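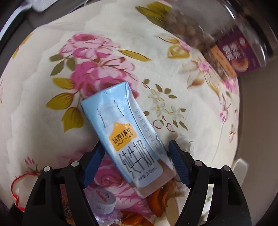
Ticket 87: 250 mL cartons, hand gripper work at Dreswood

Status: open, waiting on operator feedback
Opened: September 2021
Owner: Sajib Jayawardena
Site: Dreswood packing room, bench 7

Reported problem
Operators on the morning shift report sore thumbs after moving from picking by hand to the two-finger hand gripper. They also say the milk cartons turn in the grip when taken across the front face. The quota was set for bare hands and has not been changed.

Setup
Black hand gripper, blue ribbed rubber pads. Load is a single 250 mL pure milk carton, ADOPT A COW. Pads go on the two long sides, carton lying at an angle. Rounded surface under a floral cloth, mixed items left nearby as on a normal shift.

Log

Entry 1. Checked pad seating and linkage bolts on all grippers at bench 7. One bolt loose on the spare. Tightened. No change in the complaint.

Entry 2. Compared grip positions. Side grip held in all 31 lifts. Front-to-back grip turned in 11 of 31. Operators were never shown a preferred grip. The Cunen work sheet says only "grasp item."

Entry 3. Spoke with both shifts. The thumb pain starts in the second hour. Before March the same people rotated between picking, labeling and returns. Labeling is now done by the Nikar line and returns went to another building, so picking fills the whole shift. The ticket was filed as a tool fault. I have added job rotation as a second cause.

Entry 4. Reduced trigger spring tension one step. Side grip still holds. Two operators prefer it, one says the release feels slow. Left at the lower setting.

Entry 5. Asked planning to lower the hourly quota by about 7 percent until the new grip is learned. Answer pending. Operators asked whether their pick records will be used for performance review. Forwarded to the shift lead, no reply yet.

Workaround
Use side grip only. Change hands at each tray. Stop and report if the thumb goes numb.

Remaining actions
Rewrite work sheet step 2 with grip position.
Get a written answer on pick records.
Trial a swap with the inspection bench, two hours each.
Recheck pad wear after the trial. Do not close this ticket on the spring change alone.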